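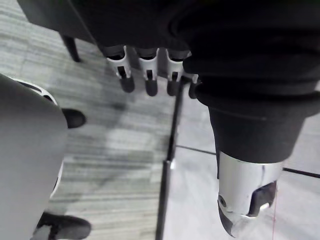
The hand over the join between the two floors, with its thumb on the right.

Print this page | E-mail this page

The builder of the hand works in a shared workshop in Tostham and asked to be left out of the write-up by name. We met there and talked for most of an afternoon.

The project is called Sadside, after the lane the workshop used to be on. It has four fingers and a thumb, and the thumb caused most of the trouble. "I drew it far too small the first time," the builder said. "It could touch a fingertip and that was it. A mug was out of the question."

The present thumb is the third. It has a black sleeve with folds in it over the upper part and a metal cylinder further down. The fingers have silver-grey brackets and dark rounded tips.

I asked what it had cost. "The hand, £194 in parts, and I've kept the receipts. The arm I don't add up." The work has taken 17 months of evenings, with a gap when the builder moved over from Sondesley.

Why a hand, when a simple clamp would pick up most things? "I had a clamp. It was fine. I wanted to know how hard the other thing was." And how hard is it? "Harder than the books say. Getting one finger to close is a weekend. Getting them to close together took me until July."

The control program stands at 3673 lines, a good part of it — the builder admits — written to cure faults in the rest. The next job is a softer grip. After that the hand goes to the Hennessy open day, if the wrist bearing arrives.

Comments (3)

gluepot: What is the sleeve made of? Mine split at the folds after a month.

Tostham reader: Saw an earlier version with the small thumb. Good to see it has moved on.

m_89: Any chance of the drawings?

We use cookies to remember your settings. By carrying on you agree to this.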